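Saron Birhane
@saronbirhane

1/ Notes on descaling in a hard water area, as several people asked after the kettle post. Our supply in Clollow tests at 355 mg/l as calcium carbonate. Anything that heats water here scales up quickly.

2/ Hardness comes in two parts. Temporary hardness is dissolved calcium bicarbonate. Heat drives off carbon dioxide and the carbonate drops out as scale. Permanent hardness is mostly sulphates and stays in solution when boiled.

3/ A jug filter exchanges some of the calcium for hydrogen. Mine is spent well before the date on the cartridge. I now go by a drop test on the filtered water and change it when the reading climbs.

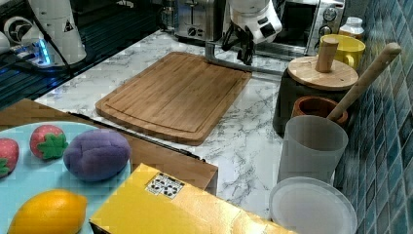
4/ Acid. Citric is my default: 50 g per litre of cold water. Keep it cool. Above 60 or so, calcium citrate can form, and that is harder to shift than the scale you started with.

5/ White vinegar works but is slower and the smell lingers. Sulfamic acid is quicker and leaves a soluble salt. Wear gloves, and never put any of these near bleach.

6/ Stone-effect worktops: check what you have before you spill acid on it. Real marble is calcium carbonate, the same stuff as the scale, and citric will etch it. Laminate and porcelain are far less bothered. 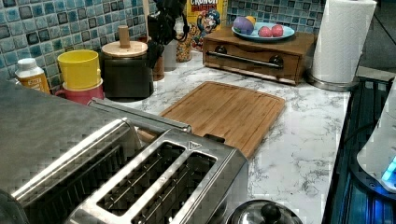 Steel toaster, bamboo board, blue and grey tiles behind.

7/ Softener settings. Ours came from Woditz set for a household of 6. There are 2 of us. It was regenerating far too often and getting through salt. Enter the measured hardness and the real water use, then read the meter in May and again in autumn.

8/ Units catch people out. One German degree is 17.8 mg/l as calcium carbonate, one French degree is 10. Check which one the dial uses before you turn it. 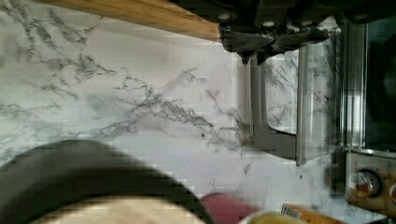
Benoît Huet
Does the drop test still read properly after the softener? Mine changes colour on the first drop.

Saron Birhane
@saronbirhane
Yes, first drop means the hardness is below one unit on that kit. Use a double sample and halve the result if you want finer steps.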